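Tips for Buying a Robot Arm for the House (and What to Budget For)

By Jeptoo Bakilana

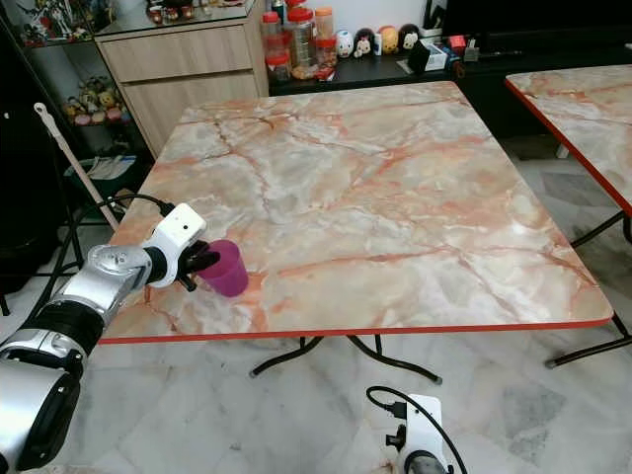

How much should I set aside on top of the price of the arm itself?

Plan on a quarter of the sticker price again, and keep it in a separate envelope or account so you don't spend it on a nicer arm. Mine went on cables, a spare set of finger pads, a power strip with a real switch on it and a table. I had not budgeted for a table!

I get asked the money question more than any other, so let me go through how I did it. My whole pot was 4,000 dollars, saved up over a couple of years when I should have been replacing the dishwasher. I wanted something that could pick up cups and toys and put them somewhere else. That was the entire wish list, and I'm glad I wrote it down before I started shopping, as the catalogs will have you wanting six other things by page two.

Write down the job first

Get a sheet of paper and list the things you want picked up. Weigh them on the kitchen scale. My heaviest was a full jar of rice, and once I saw the number I crossed it off and bought a lighter class of arm. Measure the widest one too (grippers are sold by how far they open, and a big mug is wider than you think).

Plastic cups are a great first job, by the way. They're cheap, they bounce, and a bright one is easy to spot when it rolls under the couch.

Measure the reach in your own room

The reach on the spec sheet is with the arm stretched out straight, and you don't want to work there. I cut a piece of string to the listed reach, then knocked a quarter off it, and walked around the living room holding one end where the base would go. Vaughn Benavides, my neighbor, held the other end and laughed at me the whole time. But that string saved me from an arm that would have stopped short of the far side of the table!

Do the same for the space behind it. Elbows swing back. Cables need slack too, enough for the wrist to turn without tugging.

New or used?

I looked at a new Altden and a used Grono. The Grono was cheaper by nearly 1,000 dollars and came with no warranty and a charger for something else. I went new. If you go used, ask to see it hold a weight out at arm's length for ten minutes, and listen to the joints while it does. Grinding means walk away.

Grippers are where I'd spend a little extra. The replacement fingers I got from Barbu were 59 dollars a set, and I keep one set in a drawer at all times.

The table

Folding tables are fine for light stuff, and they stow away when company comes. Look for:

Legs that lock, with feet that sit flat on your floor
A top you can wipe down
A height that lets the arm come at things from the side as well as from above

If you have hard floors, stick-on felt or rubber pads under the feet are a couple of dollars. Push on the table with one hand before you buy it. If it wobbles from that, it'll wobble when the arm bumps it - and the arm will bump it.

One arm or two?

Start with one if money is tight. A second arm also means a second power supply, a second warranty and more floor space. Flestmont quoted me 338 dollars just for the mounting kit to put two side by side, so ask for the price of the mount before you fall in love with the pair.

Last thing, check the return window and mark it on the calendar. I bought mine in March and used it every single evening until the window closed, mostly cups, some socks.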